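Brustine 双臂洗衣机器人：常见问题

最近更新：十二月。本页由 Bello Olatunji 编写，关于手部的回答由 Fidel Gaete 提供，我负责整理。中文不是我们两个人的母语，如果有哪一句读起来不清楚，请在留言区告诉我，我会修改。

Brustine 是什么？

Brustine 是我们在 Cadberg 共享工坊里做的一台双臂机器人。它的任务范围很窄：拿起洗衣篮，打开滚筒洗衣机的门，把衣服放进去，再把门关上。我们目前只做这一件家务，叠衣服、晾衣服都不在计划里。每个月都有人问叠衣服的事情，所以我把这句话写在最前面。

你们是公司吗？

不是。Brustine 是两个人的业余项目，费用由我们自己承担。控制软件叫 Nodard，是我写的。手部的机械和线路由 Fidel 负责。来工坊的其他会员有时帮我们扶一下东西，或者提一个很好的问题，但是他们没有义务回答你们的邮件，请不要写信给他们。

为什么选择洗衣服，不选择一个简单一点的任务？

起初我们做的是搬积木。搬积木在三个星期里就做到了可以给别人看的程度，然后我们就不知道要学习什么了。衣服没有固定的形状，门有铰链，篮子需要两只手配合，这三种困难在同一台洗衣机前面都能遇到。另外洗衣机本身不贵，二手的也可以用来做实验。

两只手臂是怎样配合的？

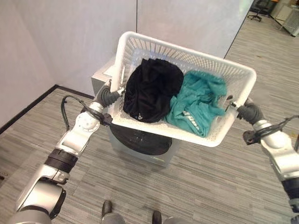

配合的部分在 Nodard 里叫“共同目标”。我的做法是先规定物体应该在哪里，再从物体推算两只手各自应该在哪里，两只手臂之间不互相发送命令。拿洗衣篮的时候，左手和右手各夹住一个短边的篮口，程序只知道篮子的中心点和倾斜的角度。篮子可以不是水平的，稍微斜一点没有关系，像上面那样一边低一边高，也在允许的范围里。我们设置的最大倾斜角是按照两三件衣服的重量试出来的，如果你的篮子装满牛仔裤，请自己重新试。如果一只手报告夹持力不够，两只手臂会同时减速停下，并且保持当时的姿势，直到人按下确认键。

停下以后，篮子会掉下来吗？

在有电的时候不会。断电的时候，手臂的关节有制动器，手指没有。所以我们的规定是：篮子里面只放衣服，机器人的正下方不放脚。后面半句请认真对待。Fidel 的拖鞋见过一次洗衣篮，没有人受伤，但是他那天下午再也不愿意调试断电程序。

手是自己做的还是买的？

一半一半。手指的机械结构是买来的套件，我们改了安装座、外面的套子和全部的线路。线缆从 Ekwueme 订购，一只手一共用 19 根，包括备用的两根。如果你打算自己接线，请多留一点长度。我们第一次留得太短，手腕转到极限的时候插头会松，找到这个原因用了四个晚上。

线缆为什么在手腕外面绕一个圈？放在里面不是更好看吗？

更好看，是的。但是我们的手腕内部没有足够的空间，而且在外面可以用眼睛检查。圈的大小要适中：太小会拉紧，太大会挂住门把手或者篮子的孔。我们没有公式，方法是让手腕慢慢走完全部的角度，一个人看着线，另一个人把手放在急停按钮上。每次更换线缆以后都要重新做一遍。

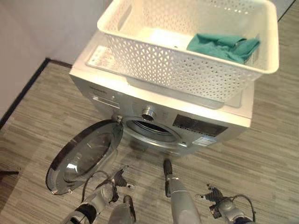

急停按钮请放在人站着就能碰到的高度，并且不要放在手臂能够到达的范围里。这两个条件放在一起，在小房间里比较难满足。我们最后把按钮装在一根立杆上，立杆的位置每次开始工作之前检查一次。无线的急停我们没有采用，理由是我们自己没有能力证明它足够可靠。如果你有这方面的经验，我很愿意学习。

洗衣机需要改装吗？

不需要。我们没有改动洗衣机的电路，也没有给它加联网模块。机器人不按启动键，选择程序和启动都由人来做。请注意，做实验的时候洗衣机的水阀是关着的，插头也拔下来。我建议你也这样开始，至少在前面几个月这样做。

我的洗衣机和你们的不一样，Nodard 能不能用？

只要是前开门的滚筒洗衣机，原则上可以。你需要自己测量下面几个数值，写进配置文件：

门的铰链在左边还是右边；
门完全打开时的角度；
门圈最低点离地面的高度；
滚筒从开口到后壁的深度。

上开门的洗衣机现在不支持。有一位读者写信说他把洗衣机放倒了，请不要这样做。

它怎样知道衣服在哪里？

头部有一个相机，手腕上也有相机。头部相机负责找篮子、洗衣机和门，手腕相机负责最后的一段距离。一开始我们只用头部相机，可是手伸进滚筒以后，手臂正好挡住了它要看的地方。加了手腕相机以后，这个问题好了很多，代价是要多标定两次。标定的步骤写在说明文件的第四章，请按照顺序做，跳过一步之后的误差很难找回来。

深色的衣服是不是比较难？

是的，特别是在滚筒里面。滚筒深处很暗，黑色的衣服和阴影在图像里几乎是同一种颜色。浅色和鲜艳的衣服容易得多。所以如果你第一次做测试，请选一件颜色鲜明的旧 T 恤，不要选你喜欢的黑色毛衣。等基本动作稳定以后，再加深色的。

一件一件拿，还是一起倒进去？

两种都做过。一起倒进去比较快，但是篮子的边常常比门的开口宽，衣服会落在门上，或者落在地上。现在默认的方式是先把篮子放下，再一件一件地拿。拿的时候，程序不寻找“领子”或者“袖子”，只寻找一个高一点的褶皱，从两侧夹住。Fidel 认为将来应该识别衣服的部位，我认为放进洗衣机的时候没有必要。这个问题我们讨论过很多次，还没有结果。
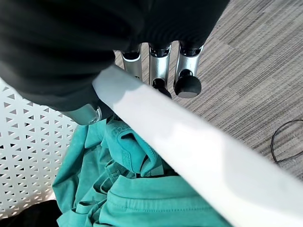
夹持力的设置是很多人写信来问的，我在这里说得详细一点。Nodard 里面有两组数值，一组给硬的东西，例如篮子和把手，一组给布料。硬的那组上升得快，一碰到就停。布料那组上升得慢，因为布被压紧的过程里力一直在变化，程序容易误认为已经夹好。如果手指在 300 毫秒里没有再移动，程序才认为夹持完成。你可以改小这个时间，动作会变快，漏夹也会变多。请一次只改一个数值，改完以后写在纸上。我知道纸听起来很旧，但是我丢失过两次没有保存的配置文件。

手指尖上的橡胶多久更换一次？

我们用眼睛看，表面发亮或者有裂纹就换。如果你需要一个时间，请参考我们的情况：我们通常在晚上七点到十点之间工作，一副指尖可以用两个多月。橡胶上沾了洗衣粉会变滑，用湿布擦干净，等它完全干了再工作。不要用酒精，我们用的那种橡胶会变硬。

成功率是多少？

我们不公布一个总的百分比。同一件衣服，放在篮子中间和贴在篮子边上，结果差别很大，混在一起计算没有意义。可以公开的是记录本身：到现在为止一共 1,488 次尝试，其中有 253 次由人中途停止，停止的原因都写在表格里。表格可以从项目页面下载，里面有一列叫“备注”，有些地方是英语，有些地方是西班牙语，Fidel 正在慢慢翻译。

最常见的失败是什么？

衣服的一部分挂在门口，没有完全进到滚筒里。手松开得太早，布料就会搭在密封圈上；手伸得太深，手腕的外壳又可能碰到门圈。我们把松手的位置向里面移动了几厘米，并且要求手指先向下，再张开。比以前好，但是大的毛巾仍然是一个问题。床单请不要问，我们试过一次。

手伸进滚筒里面安全吗？会不会刮坏衣服？

滚筒必须是静止的，洗衣机必须断电，这一条没有例外。关于衣服：金属的指尖如果有毛刺，会勾住细的针织布。每次安装新的指尖，请用一块旧丝袜在上面来回擦一遍，勾住的地方用细砂纸磨平。手在滚筒里的速度也要单独限制，参数的名字是 drum_speed，在配置文件的最后一页。

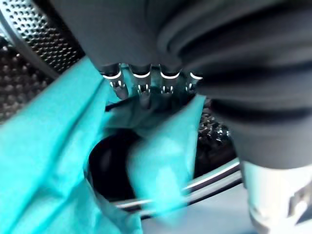 在滚筒开口处夹着青绿色布料的手。手指上方深灰色的部分有横向的褶皱。

手上的软套子是做什么用的？

保护线路，也防止衣服进到关节的缝里。套子在弯曲的方向一定要有多余的布料，不然手指合拢的时候会被它拉住，电机白白地用力。纸样可以下载，一个会用缝纫机的人一个晚上可以做好一只。我不会用缝纫机，我做的那一只现在当作工具袋使用。

我可以来 Cadberg 看吗？

可以，但是请先写信。我们工作的地方不大，两位客人比较合适，再多就没有安全的地方可以站。请穿包住脚趾的鞋，长头发请扎起来。小朋友欢迎，需要有大人陪同，而且大人的手里不要拿着咖啡。机器人工作的时候请站在我们指定的一侧，拍照没有问题，闪光灯请关掉，它会影响相机找到门的位置。

没有机器人，可以只用 Nodard 学习吗？

可以。软件里面有一个简单的模拟，包括两只手臂、一个篮子和一台洗衣机。模拟里的衣服很粗糙，像一块厚的橡皮，所以请不要用它来调整布料的夹持力。用来学习“共同目标”的写法是够用的。电脑不需要很好，我自己用的是一台六年前的笔记本。

你们卖成品或者套件吗？

不卖。图纸、线路表和程序都可以免费下载，自己制作和修改都可以，请保留我们两个人的名字。如果你为别人制作一台，安全方面的责任由你承担，请在开始之前想清楚。

下一步做什么？

先做关门。现在关门的动作是用手背慢慢推，推到最后需要一点力气才能听到锁的声音，而机器人还不能可靠地判断锁上了没有。Fidel 想在手腕里加一个麦克风，我想看电机的电流。我们会两种都试，结果写在本页。之后是洗完以后把衣服取出来，湿衣服比干衣服重得多，手指的电机可能需要更换，所以时间现在还不能确定。

我的问题这里没有，怎么办？

请在留言区提问，或者使用项目页面上的信箱。写信的时候请附上你的洗衣机是哪一种开门方式、Nodard 的版本，还有配置文件。只写“不工作”的信，我只能再写信去问你，这样两边都要多等几天。我们一般在一个星期里回复，工坊放假的时候会慢一些。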